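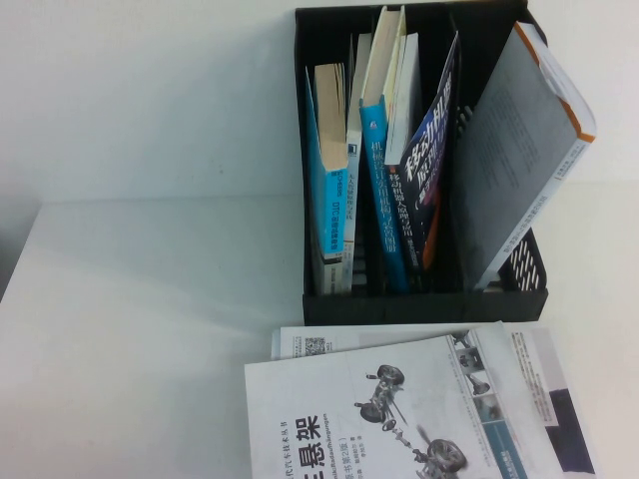
Books that lean all day end up shaped like the letter C, and if you use a desktop organizer at your work table you probably own a few of those already. I certainly do! Mine got bad enough that I spent most of a wet July weekend sorting them out, and these are the habits that stuck.

Start by emptying the whole organizer and wiping it out, slots included. An old soft toothbrush gets the dust out of the little holes far better than a cloth does. Then put the thickest book in first, right up against a side panel – it will hold up the floppy ones later. 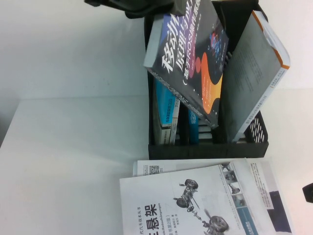

Putting a book back is where most of the damage gets done, at least at my table. We come at it from above with our minds already on the next job, and down it goes on one corner. A heavy book with a dark cover, tilted over the rim with its lower corner pointing down inside, wants to be brought upright before you let go of it. Slide it down along its neighbor with the spine toward you, and keep a finger on the next cover so it doesn't get caught and folded.

My friend Ernő Boros keeps 8 books in his and swears they all fit, but he has to tug to get one out, and tugging at the top of a spine is how spines tear. I leave enough room for my hand. If that leaves things leaning, a piece of stiff cardboard cut to the height of the divider takes up the slack nicely (cereal boxes are too thin, I've tried).

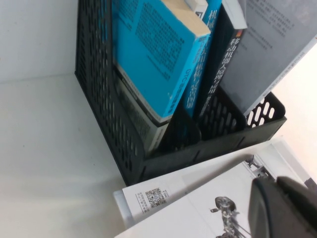

Blue books leaning in a black organizer with slotted side panels.

Softcovers that have already curled can go flat under a heavy dictionary for 4 days, then back in beside something sturdy.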